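I held off on buying a hardware wallet for ages, mostly because my coins sat on an exchange and I was lazy about it, but in May I finally ordered the Gimetura and I've been living with it for 3 months now. I paid $90, and the fancier Rurnudholm is closer to what I'd spend on a weekend away (it goes for 200!), so I was ready to be a little let down.

Well, I wasn't! Setup took me one pot of coffee, and writing out the recovery words was the slowest part of it. 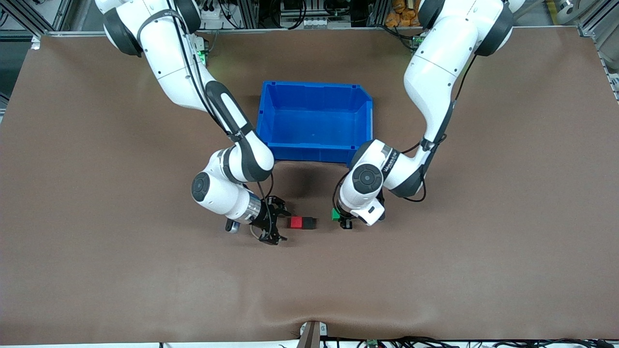
Sending is where it gets fussy. You have to scroll through the whole address on that tiny screen, and the buttons are stiff enough that I overshoot most times. Smaller coins are hit or miss too, and I still keep my Prustirgate tokens in the phone app, which I don't love. Battery is fine. Four stars from me, and I'd buy it again.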